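*Revised July 19, 2024. Applies to the Gimarlow kitchen scale with the Flula meal diary on a home computer.*

## 4. Setting up your first week

By now the scale is out of its box, the batteries are in, and you've told at least one person in the house that you are eating better. There is no undoing that last part. The rest can be reset at any time by holding TARE and UNIT together until the display goes blank.

You will need:

- the Gimarlow scale
- the Cabello storage jar that came with it
- a computer with Flula installed (see section 3)
- whatever you normally eat, as opposed to what you plan to eat starting in January

### 4.1 Zeroing the scale

1. Put the scale on a hard, level counter. A folded dish towel is neither.
2. Press ON and keep your hands off the plate until the display reads 0.
3. Place the empty Cabello jar on the plate with its lid on. It should read 745 g. If it does, the scale is fine.
4. If it doesn't, check for a sticky price label on the jar, then for crumbs under the feet of the scale. Crumbs are the usual culprit.
5. Press TARE. The display returns to 0 and the jar no longer counts against you.

> **Note:** TARE remembers the last container only until the scale switches itself off. Walk away to answer the phone and you'll come back to a scale that believes you are about to eat the jar.

### 4.2 Connecting to Flula

1. Plug the short cable into the scale first, then into the computer.
2. Open Flula and choose **Devices > Add scale**.
3. Wait for the green check mark. Clicking **Add scale** again while you wait adds a second scale, and Flula will log every breakfast twice.
4. Give the scale a name. You can use up to 12 characters, so keep the sarcasm short.

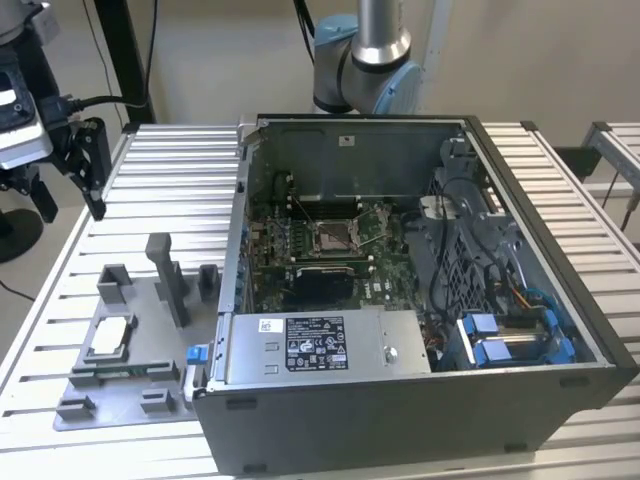
### 4.3 Your daily target

Flula opens with a blank target and a blinking cursor. If a doctor or dietitian has given you a number, type it in. If you don't have one, leave the box blank for the first week and simply record what you eat. The diary works perfectly well without a target, and a week of plain records is more useful than a heroic number you found on a message board.

> **Caution:** Don't use the target feature if you are pregnant, under 18, or have ever been treated for an eating disorder, unless your doctor has set it up with you. Flula can add. It can't tell how you are doing.

### 4.4 Weighing a meal

We use oatmeal for the practice run, mostly because it sits still.

1. Put your bowl on the scale and press TARE.
2. Pour in the dry oats. Pour what you would on an ordinary morning, with nobody watching.
3. Press SEND. In Flula, pick **Oats, dry** from the list. The entry uses 380 calories per 100 g. If the label on your package says something else, believe the package and edit the entry.
4. Press TARE again before adding milk. Skipping this step turns your milk into more oats, on paper.
5. Add fruit, nuts, honey and so on, with TARE and SEND after each. The spoonful of peanut butter eaten over the sink also goes in. There is a button for it, labeled **Other**.
6. Click **Close meal**.

Our test breakfast came to 400 calories. Yours may be higher or lower, and neither result calls for a speech.

> **Note:** Weigh pasta, rice and oats dry wherever you can. They take on water as they cook, and a cooked portion entered as dry will make dinner look like a catering order. If you only have the cooked weight, choose the entry marked **cooked**.

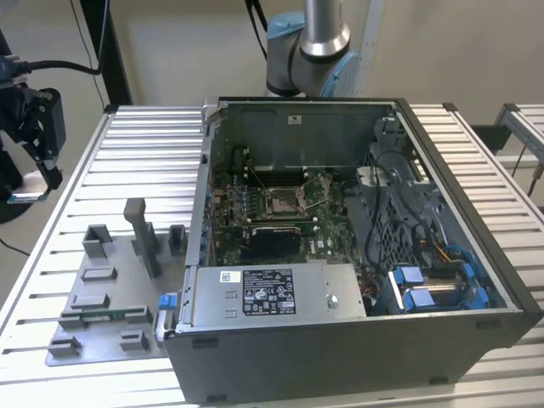
*Fig. 4-2. Desktop tower on its side, side panel removed, no processor in the CPU socket.*

### 4.5 Days you forget

You will forget. Flula marks the day with a gray dot and does nothing else. Earlier versions sent a cheerful reminder at bedtime, and Bokmont customer service still has the letters.

- To fill in a missed meal, click the gray dot and choose **Add from memory**. These entries show in italics.
- To leave the day blank, leave it blank. Weekly averages skip it.
- Don't copy yesterday into today unless you really did eat the same thing. The **Copy day** button is meant for people with very settled habits.

### 4.6 Cleaning

Wipe the plate with a damp cloth and a drop of dish soap. Unplug the cable first. The scale is not dishwasher safe. The Cabello jar is, but take off the lid and wash that by hand, or the seal will warp and your granola will go soft by the weekend.

For error codes, see section 5. E3 means the plate is overloaded, usually by a cat.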